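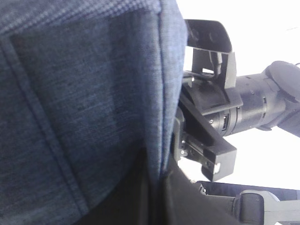
Last updated: October, 9:15 AM

By Nulgate News Desk

Free Mesix decryptor gives ransomware victims their files back

Great news for anyone still sitting on a drive full of scrambled files: a working decryptor for the Mesix ransomware is out, and it costs nothing.

The tool was released this morning by Myung, a small security research lab based in Clenduvholm, after its analysts found a serious flaw in the way Mesix creates its encryption keys. It comes loaded with 1,518 recovered keys and can rebuild many others from a single pair of files, one encrypted and one clean copy of the same document.

Mesix first showed up last winter and went mostly after small businesses – dental offices, print shops, a couple of regional trucking companies. The gang got in through remote desktop accounts with weak or reused passwords, turned off backups, and left a note asking for $3,000 in cryptocurrency. Files locked by the malware end in .msx, and the note is dropped in every folder it touches.

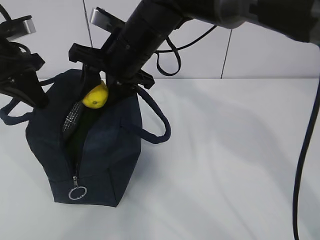
Myung says 790 organizations have reported an infection so far. Many of them never paid and simply put the locked drives on a shelf, and those are the people who stand to gain the most today. If you kept your encrypted files, dig them out!

The flaw itself is a lovely piece of detective work. Mesix seeds its random number generator with the system clock plus a short machine ID, and both values can be pulled from the header of any locked file. With those in hand, the lab was able to narrow the search for a key so far that an ordinary office laptop can finish the job in 40 minutes. Earlier builds of the malware are even weaker, and their keys are already in the bundle.

The lab shared its findings quietly with incident response teams over the summer and held back the public release until the gang's payment site had gone dark. Its full write-up includes the header format, the key search code and a set of test files, so other researchers can check the work and build on it.

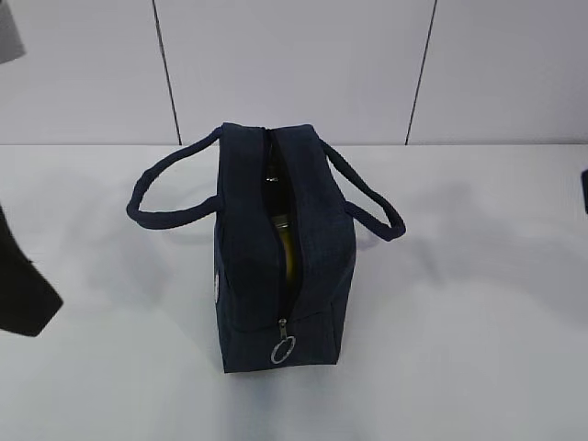 There are limits. A newer build, spotted in September, fixes the key problem and can't be unlocked with this tool. Files larger than 2 GB may come back with damage near the end, and the lab is working on a fix for that. The decryptor also doesn't remove the malware, so a machine needs to be cleaned before any files are restored to it.

Still, this is a terrific result from a very small team, and it lands at a time when most decryptor news has been pretty thin.

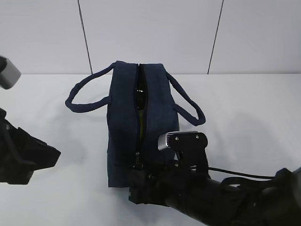
What to do if you were hit

Make a copy of the encrypted files first and work only on the copy. Keep the ransom note too – the tool reads the victim ID from it. Run the decryptor on one folder, open a few of the results, and then let it loose on the rest.

Change every remote desktop password and turn on two-step login before reconnecting anything to the network. The current version runs on Windows only, with a Linux build promised next month.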